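This site uses cookies to remember your preferences. Accept | Manage

Home Laundry and Folding Project: progress report to the Cabrera Fund
Prepared by Honeylyn Umali, Premoda

14 shares | 3 comments

Dear friends at Cabrera,

It has been a full and happy stretch since my last letter, and I hope you'll forgive me if I run on a little (I usually do!). When you agreed to support our home folding visits, the idea was simple enough: go into people's own bedrooms, use the bed they already have as the work surface, and get the clean clothes sorted, folded and put away. By the end of March we had made 80 home visits and folded 1224 pieces of clothing, which is a good deal more than the 1000 we promised you in the application.

Most of our households don't own a big table, so the bed does the job, and a bed with a summer mat on it turns out to be a lovely place to fold. The mat stays flat and firm under your hands, while a soft bedcover lets everything sink and wrinkle. We've settled into a habit of keeping the finished pile toward the middle and bringing each new piece to the near side. Knits go slowly. A white knit with a ribbed texture wants to be laid out and smoothed before anything is folded over, or the sleeves go wandering. 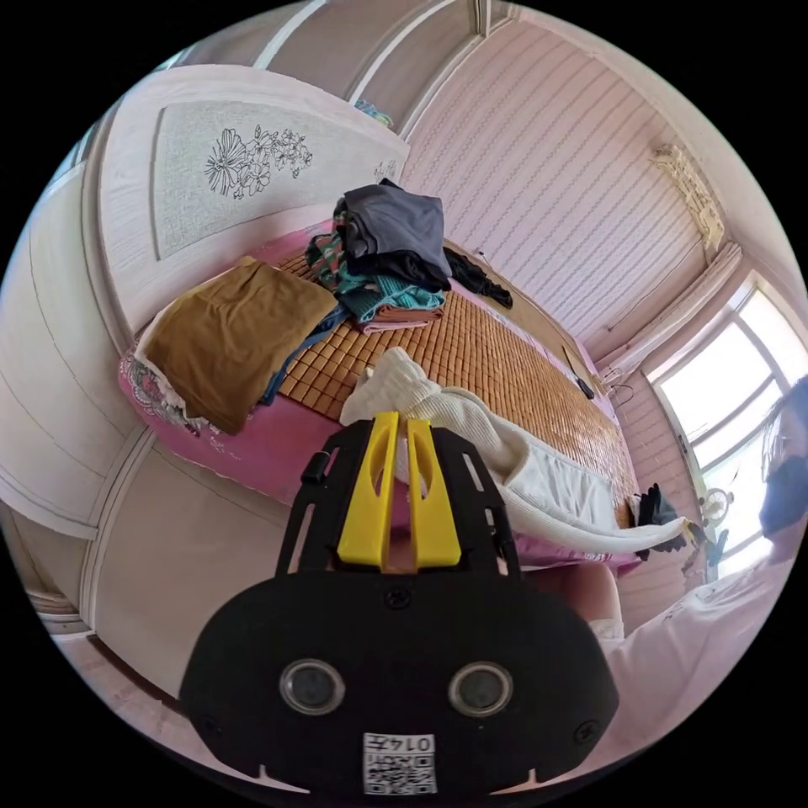
Socks and small things

I must admit I had not given socks much thought in the budget, and they have taken up far more of our time than I planned. Of the pieces folded so far, 464 were small items, mostly socks and underthings, and every one of them has to be found, turned the right way out and matched. Soledad Iglesias worked out a routine that the rest of us have gladly copied. Small things wait until the sweaters and folded cloths are out of the way, and then each sock is picked up by its cuff and laid straight on the mat with the toe pointing away. White ones go first, as they are the easiest to mix up with one another later in the evening when the light is poor.

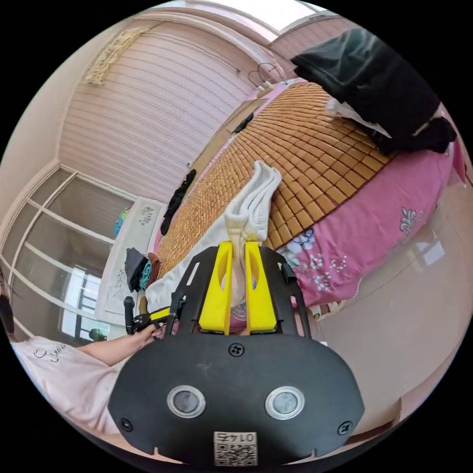

Imelda Evangelista wrote to us that she would happily fold sheets all afternoon if someone else would take her socks, and that since our visits she pairs them the same night they come off the line so they never get a chance to pile up. She also asked for a second visit before the cold weather clothes come out, and we have put her down for one.

What we'd like to do next

The remaining money will go to storage bins from Stiltum and to bus fares for the longer trips. Kyrylo Chornovol is redoing the visit sheet so it fits on one side of paper. I will send the receipts separately.

With warm thanks,
Honeylyn

Sign up for our newsletter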